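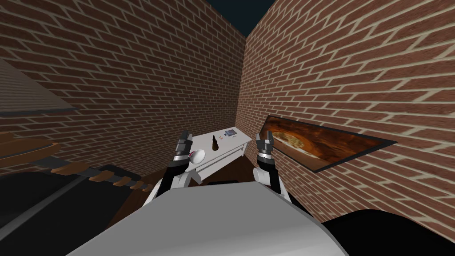

The visit to the Gallar furniture works began at the finishing hall at 8 in the morning, before the spray lines were up to speed. Gallar makes tables, shelving and picture frames for the contract market, and the hall handles all three on one overhead conveyor. The tour was mostly about white. A white table is the hardest item in the range to coat well, as any run, pinhole or dust nib shows under side light, and a framed picture on the wall beside it gives the eye a straight edge to compare against. Gallar keeps three whites in production and the guide spent some time on the difference between them, mainly a matter of gloss level and how much yellow the binder picks up with age.

Tops arrive sanded and are wiped down, then primed in two passes. The primer is a water-based product supplied by Wivard and is flashed off for 9 minutes before the second pass. Between primer and topcoat the panels go through a wide-belt denibber. The pad grit had been changed the previous month after complaints of swirl marks, and the line lead showed us a before-and-after pair of panels under the inspection lamp. The difference was clear at a low angle and hard to see from straight on.

The drying tunnel was the most interesting stop. It is split into 2 zones with separate air handling, and the first runs cooler than I expected. Faster heating skins the surface and traps water, which later shows as haze. Edges remain the weak point. Gallar applies extra primer to end grain by hand, and rework on edges still takes up most of the repair bench.

Frames are handled in the smaller room, called Mai after the street outside. Corners are joined before coating, so the miter has to be filled and sealed first. The plant turns out 700 frames on a normal shift - fewer when a color change falls in the middle of the day.

The last stop was the Ziluneck test room, with its humidity cabinet and cross-cut adhesion bench. Results are logged per batch and kept with a retained sample. Visitors can ask for copies of the coating data sheets at the front desk. Ear protection is provided, safety shoes are not. Parking is on the north side, and the gate closes at noon on Sunday.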